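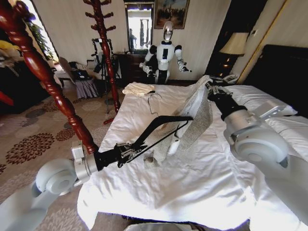 Caring for Costumes and Fan Merchandise from Your Favourite Series

Many of us have at home a cape, a printed hoodie or a full costume from a television series we love. I have sewn and repaired such things for several years, first for myself and later for the small costume group in Zavdale, and I would like to share the methods which have served me well. They are for ordinary homes with an ordinary laundry, and you will not need any special equipment.

Before the first wash

Read the label, if there is one. Costumes sold in packets often have no label, or it tells only "spot clean". In this case I test the colour in a hidden place, for example inside the hem. Wet a white cloth, press it on the fabric and wait 4 minutes. If the cloth takes colour, the costume must be washed alone and in cold water.

Red and deep blue are the worst for running, and a superhero costume usually has both. My first one was a red cape stitched directly to a blue top with a white collar, and I washed it without any test. The collar is still pink. Now I unpick the cape before washing and put it back with press studs, so it comes off in one moment.

Printed shirts and hoodies

Turn them inside out, close all zippers and choose cold water with a slow spin. Fabric softener I do not use on prints, it leaves a film and the picture begins to lift at the corners. When you have to iron, iron from the inside, or lay a sheet of baking paper over the print. Never put a printed shirt in a hot dryer. I dry mine on the rack in the bathroom with the window open, also in winter.

If a print has already cracked, there is not much to be done. A friend advised me to warm it with the iron under baking paper and press the cracks together. I tried it on two shirts. On one it was a little better, and on the other the face of the villain moved to the left.

Capes

A cape should hang from the shoulders, and a thin wire hanger will make two ugly points in it. Use a wide one, or wrap a narrow hanger with strips of old towel and fix the ends with a few stitches. Long capes I fold once over the bar of a trouser hanger with tissue paper in the fold.

For creases, a steamer is better than an iron. I have a small one from Bollell, which holds 200 mL of water, enough for one cape but not for two. Keep the nozzle a hand's width away from satin, because the drops leave marks. If you do not own a steamer, hang the cape in the bathroom during a long shower and let it dry completely before you put it away.

Foam armour and emblems

Chest emblems made of foam should be wiped with a damp cloth and one drop of dish soap. Do not soak them. The glue becomes weak and the paint goes soft at the edges. For an emblem which came loose, I use contact glue, a thin coat on both sides, and I wait until it is no longer sticky to the finger before I press. Work by an open window or on the balcony.

Foam does not like heat. A car boot in January is enough to bend a shoulder piece. If this happened, warm it gently with a hair dryer, shape it over a bowl or a rolled towel, and hold it until it is cool.

Wigs

Brush from the ends upwards with a wide comb. Wash in cool water with a little mild shampoo, do not rub, and press the water out with a towel. Mine dries upside down over a tall jar. For storage I put it in a hairnet and then in a paper bag, with the name of the character written outside, as I own three brown ones and they look the same when packed.

Boxes and storage

I keep everything in lidded tubs of 44 litres, bought at Loureiro when they had their sale in August. One costume goes in one tub, with the belt, gloves and boots together. Boots go at the bottom, stuffed with newspaper. Before closing I put a list on top of what is inside and what needs repair. This list has saved me many evenings of searching for a glove.

Avoid the garage if it is damp. Under the bed is good. Vinyl and plastic pieces should not touch each other, so put an old pillowcase in between, otherwise they may stick and the shine comes away.

Small repair kit for conventions

Mine fits in a pencil case: safety pins, needle with black thread and needle with white thread, double-sided tape, a small tube of glue, two spare press studs and a piece of elastic. I add also a stain stick. The one from Wuvum is fine for make-up on collars, if you treat it the same evening.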